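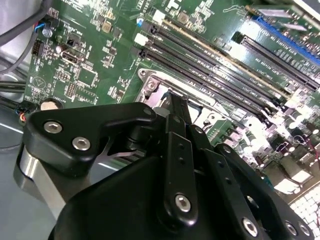
4. What changed on the repair bench

By Humaira Gondal and Florencia Ulloa
November

We use cookies to remember your reading settings. Accept | Manage

I'll start with the part I got wrong. When we set up the study at Likevetti, I figured the big story would be speed, and I had a nice timing sheet ready for it. Then I spent my first Friday at the bench with Dulce Villaseñor, and she barely looked at the clock. What she wanted to talk about was her hands.

Board work in an open case is fiddly. Figure 3 shows the gripper over a motherboard, with one slim fingertip up between the RAM slots and the metal CPU socket bracket, nearly touching the board. That's a tight spot for a person too! Before the Duvo cell came in, Dulce and the other five technicians did all of the reaching themselves, and several told us their wrists ached by lunch.

Figure 3. Black multi-fingered gripper just above a green motherboard, near the CPU socket bracket and the four RAM slots. View from the wrist camera.

Now the cell takes the first pass on most machines, and the technicians watch the wrist view on a monitor and step in when they don't like what they see. The site handled 3000 machines during our study, so they got plenty of practice at stepping in. We sat in on 35 shifts and talked with all six technicians (method in Section 3).

The watching turned out to be a job of its own. The wrist view is close, and the gripper itself fills a lot of it. In Figure 3 it also shades part of the socket, and there's glare on the capacitors over to the right. Hui-mei Hsu told us she had to learn to read the board all over again – she used to tilt her head or move the lamp, and now she pauses the arm and asks for another angle. It took her five shifts to stop standing up to look.

Cables came up in nearly every interview. People who had pulled wires aside for years without thinking suddenly had to say out loud when one was too close to a finger. Elvira Llanos started a list of these calls, taped it to the monitor, and it's now how new hires get trained. I love that list, and I should add that management had nothing to do with it.

Not everyone was happy. Two technicians missed the quiet of working on one case from start to finish, and one asked to move back to manual repair. We return to job rotation in Section 5.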